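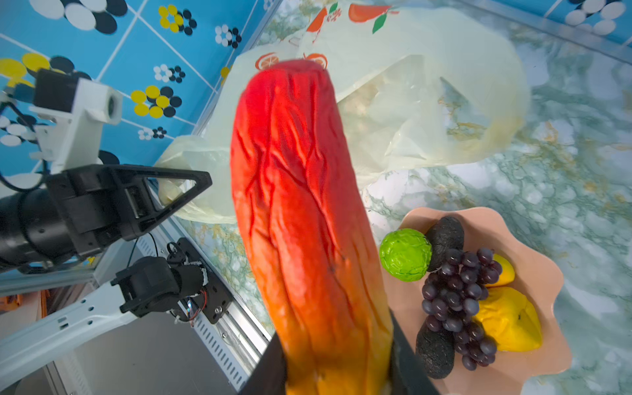

Fig. 1. Artificial fruit, red at the top and golden yellow toward the bottom.

Unit 4: Fakes at the Table — Imitation Food and What It Was For
Notes by Amerley Abugri
June

Please read these before Wednesday. They cover what I'd have said last week if I hadn't spent forty minutes on the wax pear.

1. Where we left off

We had sorted imitation food into two piles. The first is food made to look like other food: marzipan apples, sugar castles, the medieval cook's trick of shaping ground meat into something that pretends to have grown on a tree. You can eat it, and you are meant to be surprised when you do. The second pile is food that was never food at all. Wax, plaster, glass, papier-mâché, and in our own lifetimes a great deal of plastic. That pile gets the rest of the unit.

Several of you asked on the sheet which pile a wedding cake with a cardboard bottom tier belongs to. Both. It will be on nobody's test, so you may relax.

2. Fruit for people who already had fruit

The puzzle with the wax fruit bowl is that it turned up in dining rooms where real fruit was easy to get. In the nineteenth century, making wax fruit was a respectable hobby for middle-class women, with manuals, kits and a good deal of sighing over molds. The finished bowl went under a glass dome, where it gathered admiration and, eventually, a dent.

One reading is that the fruit was a display of skill. Another is that it was a display of spare time, which was harder to come by than pears. Kekeli Sarpong's chapter in your packet argues for a third: that wax fruit stopped the calendar. A peach on the sideboard in February said something about the household that a peach in August could not. I find this convincing up to the point where she applies it to lemons.

Look at how she uses household letters. She quotes one hostess who was delighted when a guest tried to bite a plum, and another who was furious. Same event, same decade. Keep that in mind when you are tempted to write "the Victorians believed."

3. Fruit for people who studied fruit

Growers and colleges wanted models for a duller reason. Real specimens rot. If you want a student to learn the difference between two varieties that ripen a month apart, you need both on the desk on the same morning.

Our main case is the Curneck collection: 857 models, mostly apples and pears, made for a school of horticulture that has since closed. The models were cast from actual fruit and painted by hand. They include bruises. They include scab, brown rot and one apple with a tidy wormhole, all done with the same care as the prize specimens. A hobbyist would never have bothered, and this is the quickest way to tell a teaching model from a parlor one.

The Curneck ledger records 2,739 models delivered. You will have noticed that this is more than 857. The gap has been blamed on breakage, on heat, on a leaky roof and on students, in that order of politeness. Wax slumps in a warm room, and the school kept its models in an attic.

4. Fruit for people who are selling something

Shop windows come next. Plaster and then plastic fruit let a grocer fill a display without watching his stock collapse in the sun. Restaurants went further, and Japan's plastic menu models deserve a unit of their own, which they will get in the fall if the course is renewed.

For this week the reading is the Plondomer trade catalog. Plondomer supplied window dressers, and its list ran to 2,000 items at its fattest. Read the adjectives. The bananas are "lifelike," the grapes are "superior," and the pineapple is described only as "large." Prices went by size and finish, so a dull melon cost less than a glossy tomato. Notice too how far some of the colors wander from anything you'd see in an orchard. A window had to work from across the street, and accuracy came second to being red.

The short Novden pamphlet is optional. It is a supplier's guide to dusting.

5. Terms to know

Cast from life: a mold taken directly from a real specimen.
Bloom: the pale, powdery coating on a plum or grape. Model makers imitated it with powder, and museum cleaners have been wiping it off ever since.
Pomology: the study of growing fruit. Say it with confidence and people will leave you alone.
Trompe l'oeil: art meant to fool the eye. Spell it correctly at least once in your paper.

6. For Wednesday

Bring one piece of imitation food, or a decent picture of one. Be ready to say who it was meant to fool, if anyone, and from how far away. Scented candles count. Last year's rubber chicken has been discussed enough.

Two pages, double-spaced, on either Sarpong or the Plondomer catalog. If you write on Sarpong, deal with the lemons.

Related handouts
Unit 2: Sugar Sculpture and the Banquet
Unit 3: Marzipan and Its Enemies
Unit 5: Paper Offerings and the Nông Workshop
How to Cite a Trade Catalog
Paper Topics, Revised Again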